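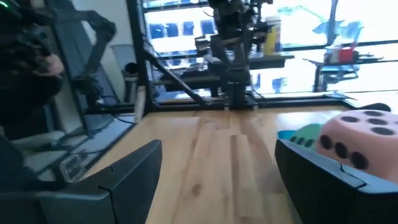
Covadonga Esteban

I have been meaning to write up my notes on looking after foam dice for a long while now, and as three separate people have asked me about them since the last page went up (the one on getting candle wax out of a tablecloth, which I see is still being read, thank you), I thought I had better sit down with a pot of tea and do it properly.

We have rather a lot of foam things in this house. There are the big dice and the small dice, the letters, the bath shapes and a set of soft counters that came from my friend Sum-yee Kan when her youngest went up to the junior school. The big pink die is the one everybody reaches for. It is a lovely thing to throw, it doesn't wake the baby next door and it has never yet broken a cup. The green one is smaller and gets used for the quicker games. Both of them live on or near the wooden table, and so this page has turned out to be partly about foam and partly about wood. I hope you will forgive me for that!

**Washing the foam**

Foam with a closed, smooth skin is very easy. A bowl of warm water, a small squirt of washing-up liquid and a soft cloth will do it. Wipe each face, go gently over the spots, then wipe again with plain water and stand the die on a towel. Turn it on to a fresh face when you remember. I do mine last thing at night and they are ready by breakfast.

Open foam, the sort that feels like a bath sponge, is another matter, as it drinks up water and takes an age to give it back. Squeeze it, never wring it – wringing tears the corners – and roll it up in an old towel and lean on it. Then it wants to go somewhere airy. The top of a radiator is too hot, and I have a yellow cube with one flat, shiny side to prove it.

If you aren't sure which kind you have, put one drop of water on it and see whether it sits there or disappears.

**Pen, jam and worse**

Felt-tip will usually come off a smooth foam face with a little bicarbonate of soda on a damp cloth. Go in small circles and keep away from the printed spots, as on some makes they lift. Biro I have never beaten. Jam just needs patience and warm water. For anything greasy, dab on neat washing-up liquid, leave it for 8 minutes while you do something else, and rinse.

Please don't use nail varnish remover. It eats foam, and quite quickly too.

**The table underneath**

A table made up of narrow wooden strips, like a butcher's block, is a forgiving thing to play on and I wouldn't swap ours, though it does need a bit of looking after. Damp toys shouldn't be left standing on it, and coloured foam least of all, because I have known a new red cube leave a faint pink square behind. Sum-yee swears by cutting the tip off a lemon and rubbing the mark with that and a pinch of salt. I tried it on the underside first (I am a coward in these matters) and it did very well.

For the everyday, I wipe along the strips, never across them, with a cloth that has been wrung out hard, and then dry it straight away with another. Twice a year, in December and again when the evenings get light, I give it a thin coat of Lultberg table oil. Thin is the word. Put it on with a rag, leave it 40 minutes, and rub off everything that will come. If the top still feels tacky the next morning there was too much on it, and you must just keep rubbing. Lay the oily rag out flat outdoors to dry before you throw it away, as a crumpled one can catch fire on its own.

Small knots in the wood are nothing to worry about. They drink a little more oil than the rest, so I go back and give each one an extra dab with my fingertip.

**Keeping the small bits together**

Little clear plastic pieces are the real trouble in any games cupboard, as you can look straight at one on a pale table and not see it at all. I run the flat of my hand over the wood before I wipe, and that generally finds them. Anything little goes into a Soler tin with a tight lid, on a high shelf if there are babies about.

The foam goes in a tall round bin by the wall. Put the biggest pieces in first and don't squash the lid down, because foam that spends a winter bent will stay bent. If yours has already gone out of shape, leave it loose in a warm room for a few days before you give up on it.

Next time I shall do the wooden jigsaws, and what to do about the smell of a secondhand board game. If you have a cure for biro on foam, do please write and tell me.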